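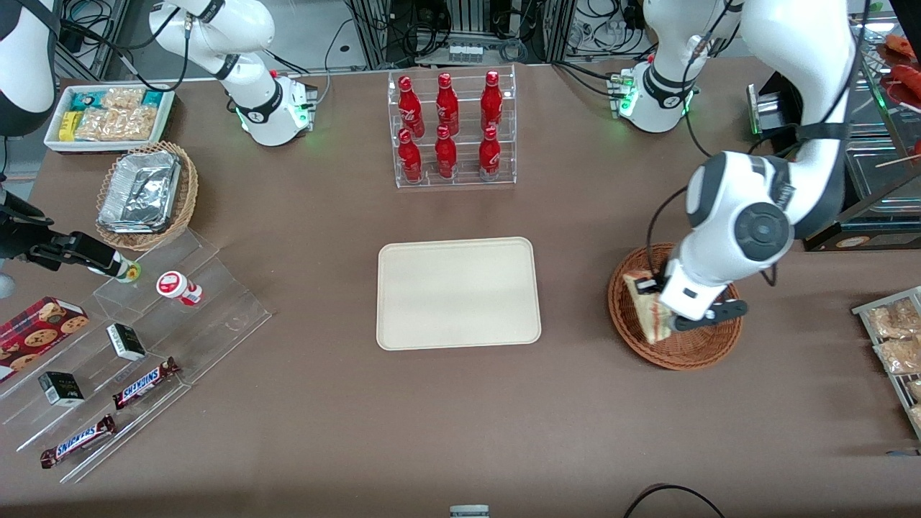
Ticket: Key from Stornska bundle rejected as already used
Product: Treduritz (base game plus soundtrack)
Status: Closed
Opened: April

Customer report
Bought the Stornska spring bundle and redeemed five of the six keys without trouble. The key for Treduritz comes back as "already activated on another account". I have only the one account and haven't given the key to anyone. Olvera, from the same bundle, went through fine a minute earlier. I have tried pasting it and typing it by hand.

Reply from support, 09:40
Thanks for the report. Please send the order reference and the last block of the key only. Don't post the whole key in the ticket. Please also check your library for Treduritz with all filters off, including hidden games.

Customer, 10:15
Order reference sent through the form. Last block is 7QK. Not in my library, hidden or otherwise. The soundtrack isn't there either.

Support, 11:05
The order is valid and the key was shown once on your order page, at the time you give. We can't see activations on the store's side, so I have passed the key to the publisher, Jumlow. Please don't try it again for now. Too many failed attempts will lock redemption on your account for an hour or so.

Customer, 11:20
Already locked, I think. It now says to try later.

Support, 11:30
That lock clears by itself. Your other games are not affected.

Support, 15:50
Jumlow have replied. A batch of 400 keys was loaded into our system 2 times, once for a giveaway last year and again for this bundle. Yours was in that batch and was claimed in the giveaway. We have taken the batch out of stock. A replacement key is now on your order page under the old one, which is marked void.

Customer, 16:25
New key worked and the game is installing. Soundtrack still missing.

Support, 16:40
The soundtrack is a separate entry and can take up to 20 minutes to appear. Restart the client if it hasn't shown by then.

Customer, 17:10
It's there after a restart. Can be closed.

Internal note
Other buyers with keys from the batch to be sent replacements by email. Unrevealed keys already swapped. Duplicate check on import was switched off for Jumlow uploads, now back on.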